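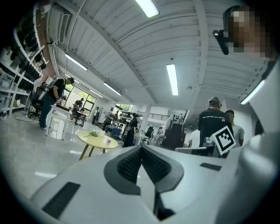 MOROZ — The fluorescent lights in the upstairs room of the Dorance building will stay where they are until at least August, after tenants voted to put off a plan to replace them with something gentler.

The long tubes and the white paneled ceiling behind them have been a subject of debate in the building for most of the spring. Supporters of the plan say the light makes everyone look as though they have just received bad news. Opponents say it makes it possible to find a dropped screw.

The vote, taken June 21, 2022, was 140 to 134, a turnout that several past elections for Moroz town council failed to reach.

"I have worked under tubes my entire adult life and I look fine," said Nicanor Villalobos, who led the opposition and spoke for most of the allotted time.

Fotero, the contractor that bid on the job, had offered to take out the old fixtures and put in dimmable panels for $1,615, wiring included. Hanna Kravets, who manages the building, said the price was fair but that the tenants' fund held some $500 and was already promised to the air conditioning.

The wall unit in the room was serviced last summer and has since developed what Kravets called "a personality." Zaid Aoun, who rents a desk on the same floor, described it as a rattle. Both agreed it should be dealt with first.

Helmi Lindqvist, who drew up the lighting plan, said she would bring it back with a lower figure. She has asked for a trial in one corner of the room — two fixtures, one month — and for a shorter meeting.

Villalobos said he would attend either way.

Written comments on the plan can be left at the front desk on the ground floor.

RECENT NEWS
Deder Street parking meters to accept coins again
Library extends hours, shortens lunch
Taras Hrytsenko named to bridge panel
Moroz pool opening moved back a second time
Letters: In defense of the old bus shelter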